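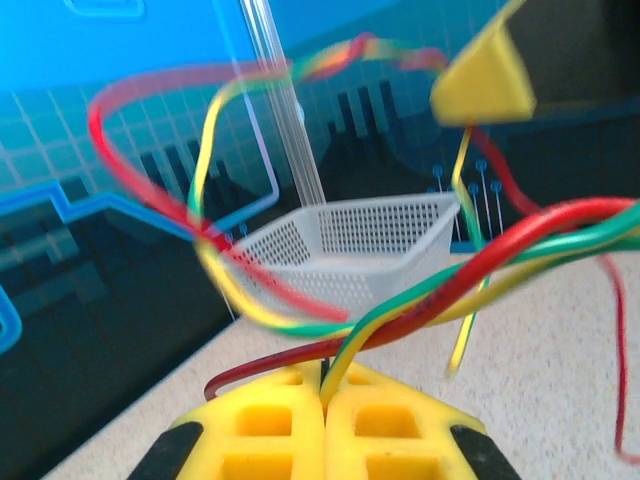
pellmarsh wrote:
The summons is the document that matters, so I would start there. If "Prayers" is printed as an item on the summons, councillors are being called to them as part of the meeting. If they are held at ten to seven and the meeting opens at seven, they aren't. Which was it for the March meeting in Winora? The radio discussion went on for most of an hour without anyone saying.

dunlin_4 wrote:
Printed as item 1, before apologies. It has been item 1 for as long as the agendas have been online.

On the radio, the member for Clakaritz ward told Curkus FM that moving prayers off the agenda would be "a ban on faith in public life". The motion as tabled moves them to a voluntary slot before the chair opens the meeting, same room, same chaplain. I can't see how the word ban applies.

pellmarsh wrote:
It doesn't, but the other side was no better. The caller who said item 1 is illegal was quoting the 2012 High Court judgment on Bideford. That turned on section 111 of the Local Government Act 1972 and has been overtaken. The Local Government (Religious etc. Observances) Act 2015 lets an authority in England include prayers as business. Item 1 is lawful. Whether it is a good idea is a separate question and the one the council should be voting on.

ostler wrote:
Lawful, yes. I'd add that the 2015 Act gives a power and imposes no duty. Several people on the programme spoke as though the council would be breaking some rule if it dropped the item. It can include prayers, drop them, replace them with a minute's silence, or rotate between groups.

tarn_end wrote:
I disagree with the tone of all this. The member was asked a loaded question and gave a short answer, as people do on a phone-in. The petition against the motion has 3,293 signatures. For a borough this size that is a serious number and it ought to carry some weight.

dunlin_4 wrote:
Read the officer's note before relying on that. 264 were struck out for having no address within the borough. The remainder still clears the threshold for a debate, so the outcome is the same, but the member repeated the full figure on air after the note had gone round.

tarn_end wrote:
The note went round the same afternoon. You can't assume it had been read.

dunlin_4 wrote:
Fair. I withdraw "after". The figure was still wrong.

ostler wrote:
What does a petition debate do, procedurally? Does it take the motion with it?

pellmarsh wrote:
No. Under standing order 8 the petition is heard first, fifteen minutes maximum, and the council may then note it, refer it or take it into account when the related motion is reached. It can't amend the motion. Somebody would have to move an amendment in the usual way, seconded and in writing.

kestrel lane wrote:
Coming at this from the other direction: I am a churchgoer and I want the motion passed. I would prefer people to be there because they chose to be. At present some members stand in the corridor at Núñez Hall until item 1 is over and then file in, and the clerk has to work out whether they count as present from the start. It looks bad for everyone.

tarn_end wrote:
They could sit quietly for two minutes. Members sit through plenty of things they don't agree with.

kestrel lane wrote:
They could. Some do. I still don't think a prayer should be recorded in the minutes between the fire exits and the apologies.

ostler wrote:
On attendance, the clerk's practice is to record late arrivals against the minute number at which they come in. Minute 155 from last July has a list of them. Nothing turns on it for allowances, though it matters for the attendance table the council publishes.

pellmarsh wrote:
Worth putting in writing to the clerk, as the revised standing orders are out for comment. I have drafted something on both points (wording of the summons, and recording of arrivals) and will send it by the deadline, 2018-04-05. Anyone who wants the draft can message me.

tarn_end wrote:
Send it to me, please. I'll be objecting to the first half and may well support the second.

dunlin_4 wrote:
And to me. Does anyone have the full recording of the programme – the version on the Curkus site stops before the last two callers?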